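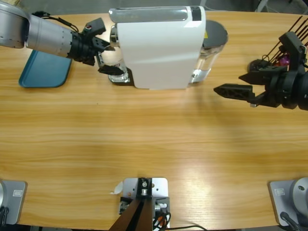
Why do people in a shared workplace keep going back to the same spot for their coffee, even when a nearer one is open to them? In our interviews the pull came mostly from habit and from the hope of a short chat, with the taste of the coffee a long way behind.

4.2 Coffee breaks and the choice of kitchen

We turn now to the part of the study we enjoyed most, and we hope the reader will forgive us for lingering over it a little. The Emdale building has 5 kitchens spread over 2 floors, and when the Drelwood offices moved in that August, everybody was told they might use whichever they liked. We had supposed, rather innocently, that most would settle on the nearest. Of the 200 people who filled in our break diaries, a good many did nothing of the kind, and walked past one perfectly good kitchen (sometimes two!) to reach another where they knew the faces.
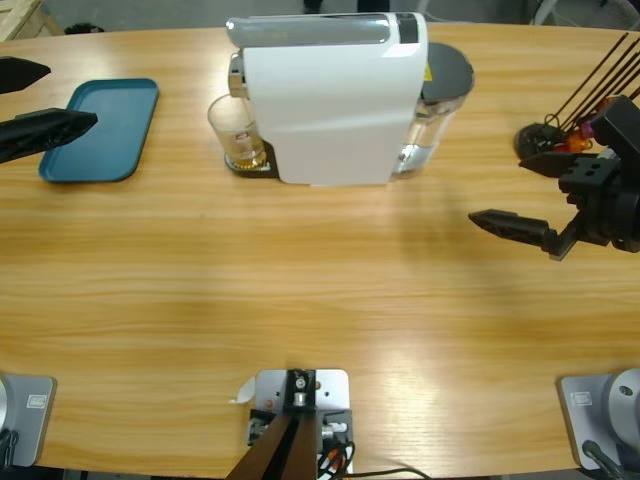
Figure 6. A capsule coffee machine and a small glass cup on a wooden table.

Several people told us, with real fondness, about the wait while a cup fills. It is short, but it is long enough to ask after somebody's mother or to grumble about the car park, and those who had moved over from the old Listis site missed the slow filter pots there for just this reason. The Boersma scale of workplace ties, described in section 3, picks up some of this, though we feel it leans too heavily on planned meetings and gives little credit to the passing word at the sink. We therefore kept the diary answers apart from the scale scores in what follows, and readers who would like them side by side will find both in the appendix. Tea drinkers are dealt with separately in 4.3, as their breaks ran longer and were more often taken alone.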